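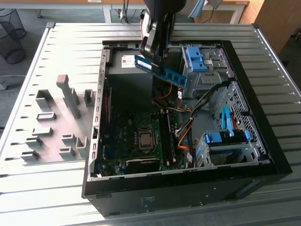 Electrical Safety Inspection, Repair Hall, Jasińska Training Center. Inspector: Olanrewaju Igwe. Accompanied by: Lucyna Czerwiński. The inspection covered the hall, the parts store and the charging closet, and follows the one carried out in February. Computer cases opened for work, with the side panel off and the interior facing up, fall under items 3 and 4. Items marked Open remain the responsibility of the hall supervisor.

1. Exits and walkways
Status: Pass
Both exits clear at 8:15 a.m. Floor tape by the east door is lifting and should be replaced.

2. Outlets and power strips
Status: Open
One strip in the parts store was plugged into another. Removed during the visit. Outlet 16 has a cracked cover plate – do not use until replaced.

3. Equipment opened for service
Status: Pass with comment
Power cords must be disconnected before a side panel is removed. The written rule is posted at the sign-in desk but not in the hall. A second copy is required.

4. Grounding of metal work tables
Status: Pass
Bonding points tested and tight. Slatted table tops are to be brushed out weekly, as dropped screws collect in the grooves.

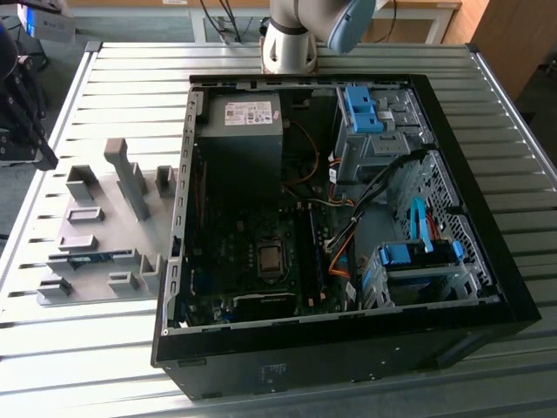

5. Fire extinguishers
Status: Open
Unit 183 is past its service month. Yen-ting Tang has been asked to arrange an exchange.

6. Charging closet
Status: Pass
Vent unobstructed. Cardboard is not to be stored on the upper shelf.

Open items are to be closed in writing before the next inspection.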